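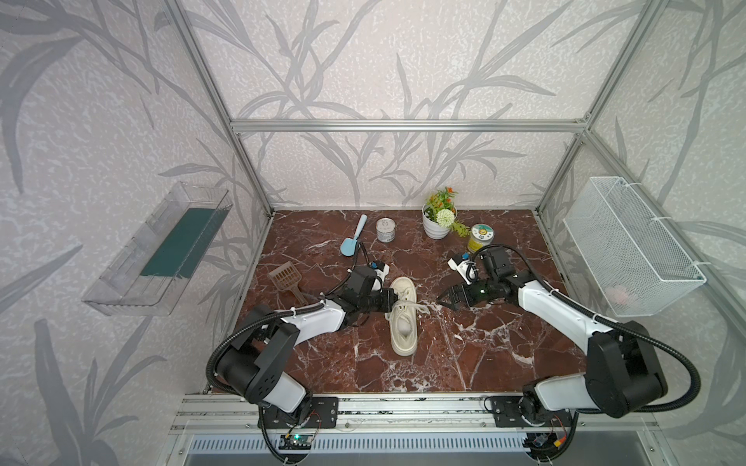

Figure 5. Off-white platform shoe with its laces tied through the eyelets and the ends lying to the right, on a marble-patterned board with other household objects. Source: Jasmont Household Study.

4.2 Laced shoes among mixed household objects

Of the items considered in this study, laced shoes gave the greatest difficulty when participating households were asked to say where each thing belonged. A spatula was assigned to the kitchen almost without discussion. Shoes were assigned to the hall, the bedroom, a cupboard under the stairs or, in several replies, to wherever they had last been taken off. The Jasmont survey, which received 1,433 usable replies, did not offer a separate answer for shoes in daily use, and this should be borne in mind when the replies are compared with those from the earlier Ostodach survey.

Figure 5 shows a shoe of the type discussed in this section. The sole is thick and flat, so that a shoe of this kind stands steadily and takes up more height on a shelf than a thin-soled one. The laces are of greater interest here. They trail across the board beside the shoe, and in this state the space taken up by the shoe is wider than the shoe itself. Objects placed near it, such as the light blue plastic spatula towards the back left, have to be considered together with the laces when a surface is cleared.

We therefore treated the lace as a part of the shoe with its own position. Three conditions were recorded: laces tucked inside the shoe, laces tied in a bow, and laces trailing. A shoe with one end tucked in and the other outside was recorded as trailing. This rule was adopted in February, after the two coders had disagreed on such cases - the earlier records were then coded again under the new rule.

The direction of the toe was also noted. Households which kept shoes on open racks tended to place the toe towards the wall, leaving the heel within easy reach. Those using closed cupboards showed no clear habit. On tables and worktops, where shoes are put down for cleaning or for changing the laces, direction appeared to depend mainly on which side of the surface the person was standing.

A further question concerns the order of tidying. Respondents were asked whether they would move the shoe first or the smaller things near it. Most chose the shoe, commonly giving its size as the reason, while a smaller group preferred to clear kitchen items first on grounds of cleanliness. The Esposito coding scheme, which we otherwise follow, records only the final place of each object and so cannot separate these two groups. We added a field for order and kept the remaining fields unchanged.

Shoes without laces were coded under the general heading for footwear and are reported in Section 4.3.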